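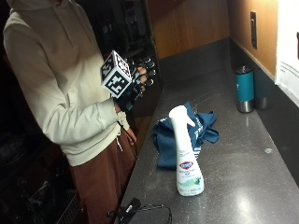 O Manual Rastholm de Procedimentos para Demonstração Manual Instrumentada, coordenado por Trefor Prydderch e distribuído pela Totex, destina-se a equipas que registam tarefas executadas por pessoas para posterior treino de manipuladores robóticos. A Unidade de Avaliação Técnica da Plarard apreciou a segunda edição do documento, com vista à sua eventual adoção como referência interna. A apreciação seguiu a ordem do próprio manual, que começa pela mão do operador: luva sensorizada na direita, cubo de marcadores fixado no dorso, esquerda descoberta e em repouso junto ao corpo, e um frasco pulverizador branco com logótipo Clorox ao alcance, em bancada com outros objetos de uso corrente. É para postos de trabalho deste género, montados em espaços comuns e sem vedação, que o texto foi escrito, e é nesse contexto que deve ser julgado.

Âmbito da apreciação

O manual tem 171 páginas, distribuídas por sete capítulos e dois anexos. Os capítulos tratam, por esta ordem, da preparação do posto, da colocação e calibração da luva, dos marcadores visuais, da seleção de objetos, da execução das tarefas, do consentimento dos participantes e da conservação dos dados. O anexo A contém os modelos de registo e o anexo B um glossário. A versão analisada foi a impressa, complementada pelos formulários editáveis fornecidos com a licença institucional.

Não foi objeto desta apreciação o programa de captura Powell, para o qual o manual remete em diversas passagens. As instruções que dele dependem foram lidas apenas quanto à clareza.

Preparação do posto

O primeiro capítulo é o mais útil para equipas em início de atividade. Exige que a superfície de trabalho seja identificada antes de cada sessão, com indicação do material, da cor dominante e dos reflexos presentes. A verificação dos reflexos merece destaque. Uma bancada escura e salpicada pode devolver uma mancha de luz intensa precisamente na zona por onde a mão passa, e o manual obriga o responsável a anotar essa mancha e a decidir, por escrito, se a iluminação é corrigida ou se a sessão prossegue tal como está. A decisão fica assinada. Em sessões posteriores, quem consultar os dados sabe que a condição era conhecida.

Já a secção sobre cabos é insuficiente. Lê-se apenas que os cabos devem estar «devidamente acondicionados», sem que se defina o termo. Um cabo fino que forme uma laçada sobre o rebordo da bancada constitui um risco de arrastamento quando o operador se desloca, e seria de esperar uma regra explícita: fixação ao tampo, percurso pela face posterior e verificação antes do início. A Unidade recomenda que as equipas da Plarard completem esta secção com instrução própria.

Vestuário e colocação da luva

O segundo capítulo estabelece que a luva seja calçada sobre o pulso livre, com a manga recolhida acima do punho. A regra é clara, mas o texto limita-a à mão instrumentada. As mangas compridas e largas da mão oposta podem igualmente cobrir parte da palma, o que importa em tarefas bimanuais, e os cordões de camisolas com capuz podem prender-se em puxadores e gavetas. O manual não menciona cordões em nenhum ponto. Trata-se de uma omissão fácil de corrigir e que surpreende num documento tão minucioso noutras matérias.

A sequência de calibração está bem redigida. Pede mão aberta, punho fechado e oposição do polegar a cada dedo, seguida de uma repetição após dois minutos de uso. A repetição é obrigatória e não pode ser dispensada pelo responsável da sessão. As peças metálicas nas pontas e nas articulações dos dedos, quando o modelo de luva as inclua, são objeto de inspeção visual registada no formulário 2. Consideramos adequado o procedimento.

Marcadores visuais

O capítulo sobre marcadores é o mais sólido da obra. Determina que o cubo seja montado de modo a oferecer à câmara mais de uma face em simultâneo, durante a maior parte do movimento previsto, e fornece um ensaio simples para o confirmar: o operador percorre lentamente os limites da bancada enquanto um segundo elemento acompanha a deteção. Se a leitura se perder em qualquer ponto, a montagem é refeita e o ensaio repetido desde o início.

São também de assinalar as regras de higiene e conservação do cubo. As faces impressas devem ser limpas com pano seco. Produtos pulverizados não podem ser aplicados na proximidade do marcador, nem mesmo entre sessões. A aplicação desta última regra a tarefas de limpeza, em que o próprio objeto manipulado é um pulverizador, levanta dificuldades que o capítulo não resolve. O quarto capítulo volta ao assunto e propõe a substituição do conteúdo por água limpa, com etiqueta adicional na base do recipiente. A solução é correta, mas deveria constar dos dois lugares, ou pelo menos ser objeto de remissão.

Seleção de objetos

O manual recomenda a utilização de objetos correntes, com rótulo original, em detrimento de réplicas sem identificação. Enumera famílias de objetos e sugere combinações de rígidos com deformáveis. Os sacos de pano merecem um parágrafo próprio, que prescreve uma forma inicial de referência e admite, em alternativa, a deposição livre, desde que registada. A distinção é pertinente. Um saco amarrotado atrás de um frasco cria um fundo irregular e dificulta a separação dos contornos, o que pode ser desejável ou não, consoante a finalidade do conjunto de dados.

Menos convincente é a orientação relativa a objetos alheios à tarefa. O texto manda retirá-los «sempre que possível», fórmula que esvazia a regra. Copos térmicos na outra ponta da bancada, papéis afixados na parede ou aparelhos pousados junto ao rebordo são presenças habituais em espaços partilhados. A Unidade teria preferido uma opção inequívoca entre retirar e declarar. No caso dos papéis afixados, acresce a questão da informação neles contida, que só é tratada no sexto capítulo e de forma breve.

Consentimento e identificação das pessoas

O enquadramento da câmara deve, segundo o manual, excluir o rosto do operador e de terceiros. O sexto capítulo explica como fixar a altura e a inclinação do suporte para esse efeito e exige prova de enquadramento antes da gravação, com o operador de pé e com o operador inclinado sobre a bancada. A segunda prova é frequentemente esquecida na prática, e o documento faz bem em torná-la obrigatória.

O modelo de consentimento está redigido em linguagem acessível. Inclui o direito de retirada, o prazo de conservação e o contacto do responsável. Falta-lhe uma menção ao vestuário e a outros elementos que permitam reconhecer uma pessoa mesmo sem rosto visível, matéria que deverá ser acrescentada antes de qualquer utilização na Plarard.

Conservação dos dados e modelos de registo

O sétimo capítulo fixa em 3000 o número máximo de demonstrações por lote, após o qual é exigida uma revisão por elemento externo à equipa. O limite facilita a arrumação dos arquivos, mas não vem fundamentado, e equipas com tarefas muito curtas atingi-lo-ão depressa. Seria preferível associar a revisão ao tempo total de gravação ou à mudança de operador.

Os formulários do anexo A são utilizáveis sem adaptação, com uma exceção: o campo destinado às observações da sessão tem espaço para uma única linha, quando o próprio manual pede a descrição de reflexos, de objetos alheios e de interrupções. A versão editável resolve o problema, a impressa não.

A tradução portuguesa é cuidada, embora alterne entre «posto» e «estação» para designar a mesma realidade. O glossário regista ambos os termos sem indicar preferência.

Parecer

A Unidade de Avaliação Técnica emite parecer favorável à adoção do manual, condicionado às seguintes medidas:

Elaboração de instrução complementar sobre cabos e aparelhos pousados no rebordo da bancada.
Extensão das regras de vestuário à mão não instrumentada e proibição de cordões soltos.
Substituição da expressão «sempre que possível», na secção sobre objetos alheios à tarefa, por obrigação de retirar ou declarar.
Revisão do modelo de consentimento nos termos acima expostos.

As medidas devem estar concluídas até ao final de março, data a partir da qual os formulários anteriores deixam de ser aceites. As observações relativas ao texto original foram remetidas à Totex, para conhecimento do coordenador da obra.

Unidade de Avaliação Técnica da Plarard
9 de novembro de 2024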